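双腕セルの原点合わせ、本当に毎朝いるのか
組立・ハンド板 スレッド一覧へ戻る

投稿者:nejiyama
2025年9月5日
Drallachの双腕に多指ハンドを付けたセルを4月から見ています。作業はボード上の青いペグの抜き差しと並べ替えです。納入元のNiladisからもらった保守手順書に「始業時に全指の自動原点合わせを実施」とあり、左右で40分かかります。手順書は「実施しない場合、把持成功率は保証しない」の一点張りで、根拠の数字がありません。
昨日は合わせずにそのまま動かしてみました。右手にペグを持たせてボードの枠の上まで運ぶところです。

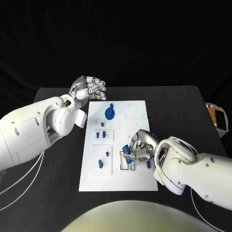

で、ログを見る限り、合わせた日と合わせなかった日の差が私には分かりません。把持失敗の大半は指の原点と関係ない場所、具体的には手首の姿勢が変わる区間で出ています。毎朝やっている方、省いた方、実データがあれば見せてください。「メーカー推奨だから」は結構です。

投稿者:grease_up
うちは毎朝やってます。省いて困ったことがあるかと聞かれると、省いたことがないので分からない。

投稿者:nejiyama
それを知りたくて立てたスレなんですが……。

投稿者:kuroita
省くのは反対。指の関節は腱でも歯車でも、温まる前と後で当たりが変わる。一日二日の比較では見えない。ゆっくりずれて、ある日まとめて外れる。うちは別メーカーのハンドだけど、サボった週の終わりに親指側だけ閉じきらなくなった。

投稿者:nejiyama
それは原点のずれですか、それとも指先の摩耗やねじの緩みですか。切り分けた記録はありますか?

投稿者:kuroita
切り分けはしていない。合わせ直したら直ったから原点だと思っている。

投稿者:nejiyama
合わせ直すときに電源も入れ直しますよね。電源だけで直った可能性は残ると思います。

投稿者:haisen_kakari
横から失礼。写真を見て気になったのは原点よりケーブルです。左右とも腕の下から細い白いのがそのまま垂れて、机に触れてますよね。腕が寄るたびに引っ張られませんか。手首の姿勢が変わる区間で失敗が出るなら、私ならまずそこを疑います。あと右の手首あたりの開口から配線が見えていますが、これはカバーを外した状態ですか?

投稿者:nejiyama
開口は受け取った時点からこうです。カバーの部品番号をNiladisに問い合わせましたが返事がありません。ケーブルの件は疑っていませんでした。左手を小さい台座に寄せた姿勢のものも貼っておきます。 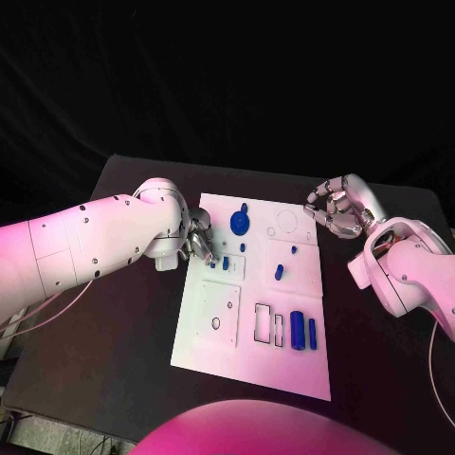 左手は小さい台座のペグのすぐ上、右手は開いた状態。左腕の下のケーブルは左へ逃げている

投稿者:haisen_kakari
ありがとうございます。左は輪になって余裕がありそうに見えますが、静止画なので動作中のことは何とも言えません。両腕を端から端までゆっくり動かして、いちばん張る姿勢で余長を見てください。止める位置は肘寄りと机の縁の2か所。結束バンドで締め上げるのはやめたほうがいいです。面ファスナーで、指が一本入るくらい。

投稿者:tivow_user
TivowのセルでもNiladis経由で同じような手順書が来ました。文面がほぼ同じで、ハンドの型番だけ差し替えてある感じ。「成功率98%」も同じ数字。ハンドが違うのに同じ数字になるものなんですかね。

投稿者:nejiyama
うちの手順書には数字すらありませんでした。その98%は何回試行の結果か書いてありますか。

投稿者:tivow_user
書いてない。ペグの径も、台座の有無も書いてない。

投稿者:grease_up
じゃあ飾りだな。

投稿者:kuroita
数字が飾りなのと、原点合わせが不要なのは別の話だぞ。そこを混ぜると後で痛い目を見る。

投稿者:nejiyama
混ぜるつもりはないです。不要だとも言っていません。必要だという証拠をまだ見ていない、というだけで。

投稿者:sokutei_zuki
全指を毎朝合わせるかゼロかの二択で話しているのが変だと思う。確認だけなら短くできる。全指を開いた姿勢で関節角の読みを記録して、前日と比べる。しきい値を超えた指だけ合わせる。うちはHalonenの治具に指先を当てて読みを取っていて、両手で3分。治具がなければ同じペグを同じ姿勢で握らせて角度を読むだけでも傾向は出ます。

投稿者:kuroita
その方法だと、読み自体がずれていたら気づかないのでは。エンコーダの値で自分のエンコーダを検査していることになる。

投稿者:sokutei_zuki
だから治具に当てるんです。外の基準がないやり方は確かに弱い。握らせるほうは応急です。

投稿者:nejiyama
その方法なら納得できます。比較の回数ですが、把持を合わせた条件と合わせない条件で計400回、これで足りますか。

投稿者:sokutei_zuki
失敗率がもともと低いなら足りない。小さい差は埋もれます。ただ、kuroitaさんの言うような「まとめて外れる」が起きるなら、回数より日数を取ったほうがいい。条件は日ごとに入れ替えて、台座の上のペグとボードに直に立っているペグは分けて集計を。高さが違うと指の当たり方が変わるので。

投稿者:haisen_kakari
その前にケーブル直してくださいね。途中で直すと前後のデータが比べられなくなります。

投稿者:nejiyama
了解です。順番は、ケーブルの固定、手首の開口を仮の板でふさぐ、それから計測開始にします。

投稿者:haisen_kakari
仮の板は配線に当たらないか、手首を回しきった位置で確認を。必ず電源を落として手で回すこと。ブレーキ付きの軸なら無理に回さないで、低速で少しずつ。

投稿者:grease_up
結果が出るまで、うちは毎朝やり続けます。信じてるわけじゃなくて、やめる理由がないので。

投稿者:nejiyama
計測が終わったら生ログごと上げます。差が出たら出たで、そのまま書きます。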